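Evavside Kitchen Gallery
Home > Around the House > Kitchen

Posted Friday, March 3, 2023, by Anju Chauhan

Vikas and I moved into the Evavside apartment in June and spent the first months living out of boxes. The kitchen is the room we finished last. It is narrow, it has one window, and the cabinets were there when we came. We kept them. Most of the work was deciding what should live on the counter, what should go in a cabinet and what should leave the house.

Several people in the building have the same floor plan and asked how we arranged ours, so this page covers the dishes and the counter. The pantry shelf and the space under the sink will get their own page when they are presentable.

What we started with

Between us we owned two full sets of dishes and parts of a third. My set came from my aunt in Didonthorpe. Vikas had bought his one piece at a time, and no two of his plates were the same size. We gave the odd plates to Diệp Doãn downstairs, who was setting up her first place and wanted them for plant saucers as much as for dinner.

The rule we settled on was that a dish had to stack with others of its kind. Anything that wobbled went in the giveaway box. That took out a set of square bowls I had liked in the store and never liked at home. They were hard to stir in and the corners chipped.

The cabinet

The dish cabinet is to the right of the sink. Plates are on the bottom shelf, bowls on the middle one, and things we use at holidays are on top. The shelves are 11 inches apart, and we left them that way because the pegs on one side are painted in place.

Toshio Okabe, who did the repair work on our cabinet doors, suggested keeping the bowls near the front edge of the shelf so that a short person can lift them down with both hands. I am the short person. It works well. He also rehung the left door so it opens all the way back – before that it stopped halfway and hit whoever was at the sink.

We tried a wire rack that makes a second level inside the shelf. It held four cups and wasted the rest of the space. It is now in the hall closet holding shoes.

The counter

The counter was the harder part. We cook every day and most of what we own had drifted out onto it. I took everything off on a Saturday, wiped it down, and put back only what we used during the next week. The rice jar came back first, then the knives, then the kettle. The bread box never came back.

A checked mat goes down where we set out dishes before a meal. It keeps bowls from knocking against the hard counter, and it can be shaken out over the sink. The first mat we bought was too thick and the bowls tipped on it, so I would look for a thin one with a flat weave.

We spent just under our limit of 200 dollars on the whole kitchen, including the door repair. The biggest single cost was shelf liner, which I bought twice after cutting the first roll too short.

The bowls

Plain white ones are what we reach for most. They do for dal, cereal, noodles and cut fruit, and if one breaks the next one does not need to match a pattern.

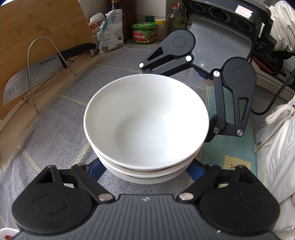

White ceramic bowls, stacked on the gray-and-blue checked mat. The bamboo cutting board is at left, leaning against the wall.

We keep the stacks short. A tall stack saves space, but the bottom bowl never gets used and the whole pile has to come out to reach it. When bowls come out of the drying rack they go to the bottom of the stack, at least when I am the one putting them away.

Cutting boards stay upright. Ours used to lie flat and things got piled on top of them, mostly mail.

Still to do

– A light under the cabinet. Vikas has bought one and it is in its package.
– A hook for the dish towel, closer to the sink than the present one.
– New liner for the drawer by the stove.

Ansel Strickland on the second floor has the mirror image of our kitchen and put his dish cabinet on the window side. He has promised pictures, and I will add them to the gallery when they arrive.

Next page: Pantry shelf
Back to Around the House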